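Borrow a cup, bring it back (please): our reusable cup trial at the Cletis café

Project report, second-year Environment and Society module
Handed in 16/12/2018

Why cups

I'll be straight about how I ended up on this subject. I wanted to do food waste, but three other groups had already bagged food waste, and I was sitting in Cletis with a paper cup in my hand when the list went round. So I wrote "cups" on it and then had to work out what I meant by that.

Cletis is the café on the ground floor of the Rugemalira building, the one with the queue that blocks the stairs between lectures. They do hot drinks, squash, soup at lunchtime and a flapjack I'd recommend to anybody. Everything to drink goes out in a throwaway cup unless you've brought your own, and hardly anyone does. I certainly didn't before this project (I do now, mostly).

What I wanted to find out was pretty simple. If people could borrow a plastic cup for a deposit, would they do it, and would the cups come back? I'd read a fair bit about schemes like this at festivals, where you're stuck in one field and there's only so far a cup can wander. A university is a lot leakier. People go home on the bus.

Setting it up

I went to see the café in August, well before term, and they were much nicer about it than I'd feared. They let me go through the order sheets with them so I'd have something to compare against. In a normal stretch of term the same length as our trial they'd got through 2615 throwaway cups. I looked at that number for a good long while! It's only one small café.

We bought our cups from Plastden out of the module budget. I'd wanted something tougher with a handle, but those cost nearly twice as much and didn't stack, and the shelf behind the counter is tiny. So we went for plain plastic ones without a handle, in pale colours. They were meant for cold drinks and soup that had been left to cool a bit, and tea and coffee stayed in the paper cups for the whole trial. I should have made that clearer on the posters, as you'll see.

The deposit was £2. You paid it at the till, you got your drink, and you got your money back when you handed the cup in, either at Cletis or at the drop-off crate in Stiltton, the halls over the road. Brian Wanyama on my course did the posters and I did the washing-up rota, which tells you who's the better negotiator.

We argued about the deposit more than anything else in the whole project. Too low and people just keep the cup. Too high and they can't be bothered starting, or they haven't got it on them, and I didn't want a green scheme that only worked for people with spare cash. Two pounds felt like the price of minding a bit. We never tested any other amount, so I can't claim it's the right one.

What happened

The first couple of days were dreadful. People thought we were selling the cups. One lad bought his squash, drank it standing at the counter and gave the cup straight back for his deposit, which I suppose is the scheme working perfectly, but the staff found it a faff to open the till twice for one drink. After that they kept a tub of coins by the till and it all sped up.

By the end we'd had 1151 borrowings. That's borrowings, not cups, as the same cup went out lots of times. The soup did far better than I'd guessed and the squash far worse. The pale green cups went first off the stack nearly every day, and I've no idea why, unless people just like pale green.
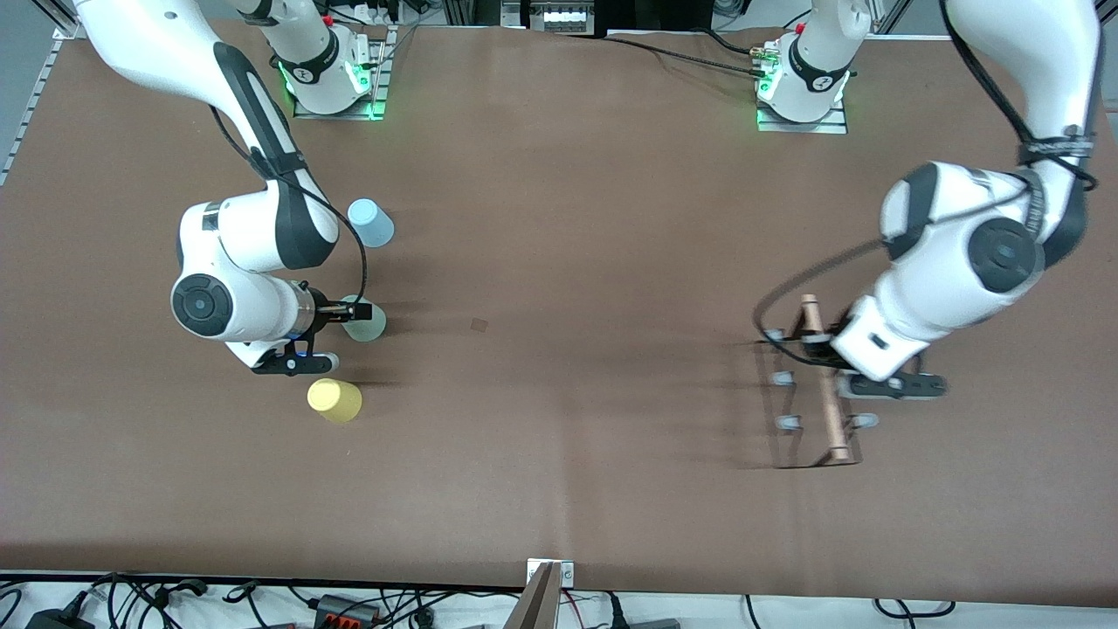

Wafula Mugo thought I was measuring the wrong thing altogether. He told me, over a fairly heated bowl of chips, that how many went out was neither here nor there, and that a borrowed cup only does any good once it's been used enough times to make up for being made in the first place. If each one went out a few times and then vanished into a bedroom, he said, we'd have done better leaving the paper cups alone.

He had a point and it annoyed me for days. So I went back through the tally sheets. We hadn't numbered the cups (I know, I know), so I can't say how many trips any single cup made. All I could do was look at the returns, and of the borrowings, 281 never came back to us while the trial was on. Roughly a quarter. Three out of four coming back sounds lovely if you say it quickly, but when you turn it round, it means a cup would go out about four times on average before it went missing, and that's a short life for something meant to be washed and used again.

I don't think they were all thrown away, mind you. I've seen them on windowsills in Stiltton with toothbrushes in. Someone's growing cress in one. You could argue that's reuse, and I did try arguing it in my draft, but my tutor wrote "hmm" next to it so I've taken most of that bit out.

Talking to people

I chatted to borrowers at the counter whenever it was quiet, with no proper questionnaire, just a notebook. The grumble I heard most was that the crate in Stiltton didn't give you your money back. You dropped the cup in, you got a paper slip, and you had to take the slip to Cletis. Of course people lost the slips! I'd lose the slip. We came up with it so there wouldn't be cash lying about in halls, and it seemed clever in the planning meeting.

The other thing was the hot drinks. Lots of people only ever go in for a tea, and they felt the scheme wasn't for them, which was fair enough. A few asked for tea in the plastic cups anyway and were cross when the staff said no. None of that was on the posters (sorry, Brian, I know I gave you the wording).

The staff had their own list. Washing was fine in the mornings and horrible after lunch, when soup had dried on. They'd have liked a rinse bucket by the hatch. We got one in the last week and everyone was happier straight away, me included, as I was on the rota.

What I'd change

Number the cups. I'd do that before anything else, even if it's just a marker pen on the bottom. I'd also sort out a refund in halls, maybe by knocking the deposit off your next drink, and I'd run the trial with a sturdier cup that can take tea, even if we could only afford a few.

I'd want a longer trial as well. The last tally sheets looked better than the first ones, but there was a reading week in the middle and I don't trust my own handwriting on some of the later days, so I've left the day-by-day chart out of this version.

Cletis have kept the leftover cups and are still lending them out for soup, deposit and all. If you've got one at home, they'd like it back, and you'll get your two pounds even without the slip.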